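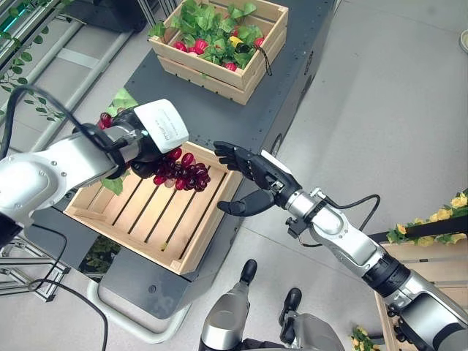 *Grapes on the left arm, crate waiting. The many-fingered job on the right is still thinking about it.*

I have been promising a proper write-up of the robotics club's spring project since April, and Evie Staniforth has started asking me about it every time we pass on the stairs, so I made a pot of tea and sat down to do it. June 15, 2022, for the record. The windows are open and there is a lawnmower going somewhere and I am in a very good mood!

For anyone new to this blog (hello!), I help out with the student club at Wasstead two evenings a week. I am not an engineer. I came in years ago to help with the grant forms and somehow stayed, and by now I know enough to hand people the right size of hex key and to keep my fingers out of the way. Evie is the one who really runs it, along with a group of students who are much more patient with me than they need to be.

This year's project is called Trimley, and the idea is simple to say and very hard to do. Trimley is a market stall helper. It stands at a cart, picks up produce, and puts it into wooden crates without bruising anything. The students chose the market theme themselves after a long argument that also included a library, a bakery and (my favorite) a post office. They wanted something where the objects were soft and odd-shaped, and once somebody said "fruit" the whole room sort of leaned forward.

Grapes have been the great trial of the season. You'd think a melon would be worse, being heavy, but a melon at least stays one shape. A bunch of grapes swings and sags, and if you grab it in the wrong place you squash the very ones you're trying to save. The first few weeks were not pretty. I took home a lot of grapes that had been dropped, pinched or otherwise insulted, and made jelly out of them, which came out runny, but my sister liked it on toast.

What changed things was deciding to treat the two arms as two different workers. The left one has the black gripper and does the lifting. The right one has the hand with all its fingers, and the plan is for it to steady the fruit as it goes down into the crate. Before that the students had been trying to make both sides do everything, and there were some real traffic jams over the cart. I watched one of the younger ones draw the whole thing out on the whiteboard as if it were a kitchen, with one cook passing to another, and from then on everybody talked about it that way.

The sorting software is a separate piece of work that the group named Vahidi, and I won't pretend to understand it. I do know it was trained on 1082 pictures of fruit and vegetables, because I was one of the people who sat there labeling them. If you have never spent an evening drawing little outlines on radishes, I can tell you it is oddly soothing, a bit like shelling peas. Leafy greens are horrible, though. Where does one leaf stop and the next begin? We had a long talk about it and I still think I was right.

We also learned plenty about crates. The pale slatted ones look lovely on the cart, and I'm very fond of them, but the gaps in the floor gave Vahidi fits for a while. It kept taking the dark stripes for something lying in the bottom. One of the students fixed that over a long weekend and came back looking as if she hadn't slept, and very pleased with herself.

The Flistard meet is what all this is for. Each team gets 18 minutes at the cart and 3 attempts at each item, and a judge goes through the crates afterward looking for damage. Evie has been running practice rounds with a kitchen timer that ticks so loudly it makes everyone nervous, and she says that is the point. I have asked for a quieter one and been refused.

Still on the list before we go: the cables on the arms need tidying so they don't catch when the wrist turns, the cart needs its height checked again, and I have to find out whether we can bring our own flowers for the stall display or whether the organizers want them all to match. I've written to them and will write again tomorrow. I also owe the club a batch of lemon bars, which I promised in a weak moment when the left arm managed five bunches in a row. They have not forgotten, and I've already bought the lemons.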